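Lab diary, November – column week

Monday, late. Tea gone cold twice. Writing this at the bench becuase if I leave it I'll forget half.

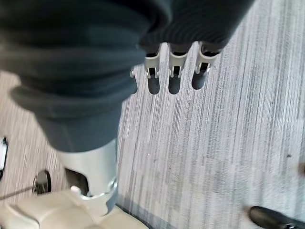
Morning

In at seven. Cold room humming, fridge alarm already going when I opened the door. Somebody left it ajar over the weekend, only a crack, but the log says it climbed. Moved the enzyme stocks to the other fridge, put tape on the old one. Have to decide whether the ligase is still good. Will test it against the fresh tube, not today.

Thawed the pellets from last week. Four of them, two wild type and two mutant. Mutant pellets smaller again. Same volume of culture, same induction, same everything as far as I can tell from my own handwriting, and still smaller. Erdal thinks the mutant is toxic to the cells and they're dumping the plasmid. Could be. I'd like to plate some out with and without antibiotic and see the difference for myself, should have done it at harvest and didn't. Note for next time, take a loop of culture BEFORE spinning. I've written this note before.

Lysis buffer: 50 mM Tris, salt as usual, 10 percent glycerol, imidazole low. Made it fresh, pH'd it cold this time. Last batch was pH'd warm and then lived in the cold room and of course it drifted up. Tris does that. I know Tris does that. Third year student told me Tris does that, very politely.

Sonicated on ice, short bursts, long rests. Wild type went nice and thin and straw coloured. Mutant stayed gloopy for ages, had to add more DNase and wait. Ran out of ice halfway, ran downstairs, ice machine making that noise again. Spun hard for 25 minutes and should have given it longer, there was a haze on top of the mutant one. Filtered it anyway. Killed two syringe filters. Third one went through.

Column

Nickel resin, the Plarance one, from the new box. Ákos swears by the old Csizmadia resin and says the new one bleeds nickel the minute it sees any DTT. We don't have DTT in there so I don't see the problem, but he stood in the doorway for a good ten minutes about it so I'm recording it here for fairness.

Wild type first. Loaded slow, gravity, went and did the gel while it dripped. Flow through kept. Wash kept. Eluted in steps. Lovely colour with the Bradford, third and fourth fractions went blue the second they hit it. Pooled those and stopped myself from pooling the fifth, which is always a bit dirty and always tempting.

Then the mutant. Loaded the same way. Flow through went blue. Very blue. So most of it isn't sticking, or there's just a lot of junk in there and I'm reading the junk. Bradford doesn't care what protein it is. Gel will say.

Forgot to save a sample of the crude lysate for the wild type. Had it for the mutant. So now the gel is lopsided and Erdal will notice because he notices every time. There's a dribble left in the centrifuge tube, might use that and label it honestly.

Lunch at some point. Cheese roll from the place over the road, eaten in the corridor. They've put the price up again.

Afternoon

Gel poured this morning leaked at the left side so poured another. Comb went in crooked. Ran it anyway. Order of lanes, so I don't have to guess later like last month:
ladder
WT dribble
WT flow through
WT wash
WT elution, fraction 3
WT elution, fraction 4
mutant crude
mutant flow through
mutant wash
mutant elution pool

Stained while I caught up on emails. The stockroom wants all the orders in by the end of the week, which means going through the freezer inventory, which means finding the freezer inventory.

Gel result. WT beautiful, one fat band where it should be, something faint under it that is probably clipped product. Mutant elution has the right band but thin, and a second band higher up nearly as strong. Chaperone? It's the right sort of size for one and it'd make sense if the thing isn't folding properly. An ATP wash might knock it off. I've got magnesium, I've got ATP in the minus twenty if nobody's used it up. Worth a go on the second pellet.

And the mutant flow through: the band IS there. Plenty of it. So it's being made, it's soluble, and it's sailing past the nickel. Tag buried is my guess. Erdal's guess is that the tag got chewed off. Mine can be tested by binding with a bit of urea in the buffer and his can be tested with an anti-His blot, so we shook on it and I'm doing both. I get the feeling I lost that negotiation.

Concentration

Spun down the wild type pool in the centrifugal filter. Slow, slow, mix, slow. Don't rush this one, it crashes out if the bottom gets too concentrated. Blank on the spectrometer was off so redid the blank with actual elution buffer, imidazole absorbs and I always forget how much. Came out a bit over 159 micromolar after correcting. Happy with that. More than happy, best prep since winter.

Dialysis set up in the cold room overnight, two buffer changes, stir bar going round gently. Clipped the tubing twice at each end. After the thing in March I clip it twice.

Call with the Nenby people at four. They want the wild type by the end of the month for their binding work and would also like the mutant, "whenever convenient". Told them the mutant is being a mutant. Their buffer has no glycerol, ours does, so someone has to find out if it survives the swap. Me, I suppose. They also asked about tag on or tag off. I said on, then wondered the whole rest of the call if they'd said off in the original email. Check the email.

CHECKED. They said off. So that's a protease cut and another column and a day I didn't have. Still got the Urnach protease in the freezer, half a tube, date on the lid rubbed away. Do a small test cut first, a few time points, cold and at room temp. If it's dead, order more and beg for fast delivery.

Things I'm grumpy about

The pipette on the second bench is under-delivering. Weighed water on the balance, five goes, low every time. Put a sticker on it. Sticker was off by four o'clock and someone was using it.

The shaker is booked solid until Friday. I need it for the plates and the new expression test. Might ask Ákos if he'll give up one of his nights. He'll want the resin conversation again.

My own labels. Found a tube that just says "good one".

Things that went all right

Wild type. Already said, saying it again.

Student ran her first gel on her own, loaded every lane without puncturing a well, didn't tell me until it was done. Bands straight as you like. Mine had the crooked comb.

Found the missing box of 15 mL tubes behind the dry bath.

Tomorrow

Dialysis out first thing, look for any cloudiness before I touch it.
Test cut. Take samples at the start, then one hour, two, four, and leave the last one overnight.
Anti-His blot on the mutant fractions. Transfer buffer needs making, methanol is low.
Second mutant pellet with the ATP wash. Save the crude this time!!
Freezer inventory. Maybe.
Email Nenby, own up about the tag, give a new date and make it a date I can keep.
Plate the mutant with and without antibiotic, from the glycerol stock if there's nothing else.
Think about dropping the expression temperature. We've been at 18 overnight, could go colder and longer. Could also change strain. Erdal has a chaperone strain somewhere, which sounds like asking for more of that upper band, but he says it sometimes goes the other way and the protein folds well enough to let go of it.

Later, at home

Kept thinking about the flow through on the bus. If the tag's buried then moving it to the other end is a week of cloning and probably the right answer in the long run. Primers are cheap. My time apparently also cheap. Will draw it up tomorrow night and see how the linker looks, might put in a longer one with a few more glycines while I'm at it.

Also did I turn the stir bar down? Pretty sure I turned it down. It was going gently when I left. I wrote gently up there so it must have been.

Rice and eggs for tea. Bed before eleven if I can manage it, alarm at six, the cold room is booked by the other group from nine and I want to be in and out before thier trolley's in the way.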